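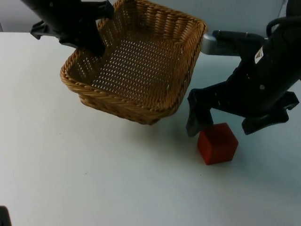 Inger Hafþórsson once wrote to us to ask why a lab with two perfectly good robot arms spends its days on baskets. It was a fair question, and we have been answering it on this page ever since.

About Kenport

Kenport is a small robotics lab with one large idea: an arm should know what the other arm is up to. Most two-armed robots are taught as a pair and behave like strangers sharing an elevator. Our method, Heo, trains each arm on its own job and then teaches it to guess the other's next move.

We began in November with one table and a lease we had not read closely. Our first model, Plorgate, learned to wait politely for its partner. Both arms ran Plorgate, so both waited. We still have the recordings, which are very restful.
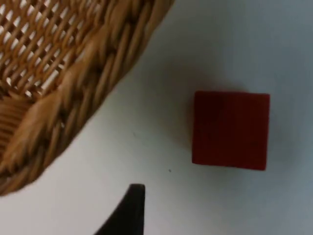
Red cube and wicker basket, close up

How we work

A person steers both arms through a task, and the model learns from the recordings. Heo gets by on 300 of these runs per task. Plorgate wanted 600 and sulked anyway.

Wicker was Drerar's contribution. Drerar is our test set, a collection of household objects chosen for being annoying – a braided rim is uneven, and no two grips on it are quite alike. A model that has only met smooth plastic bins tends to be overconfident. 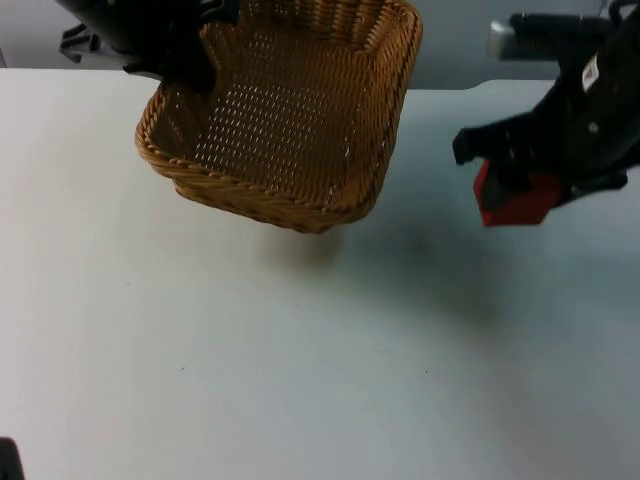

Left arm holding the basket, right gripper open

What we have found

Arms trained with Heo bump into each other less, and they recover better when a basket tilts further than planned. We would like to say we know why. We have 2 theories, and 3 people who hold them.

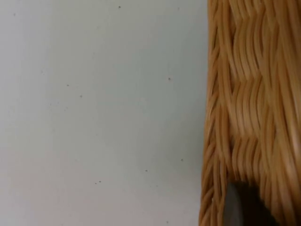 The close views matter more than we expected. When we took them away, grasping at the rim got worse right away, while the cube hardly suffered. That result is now most of our next paper, and the reason the budget has a line for baskets.

Visitors are welcome if they write first. Please don't bring wicker. We have plenty.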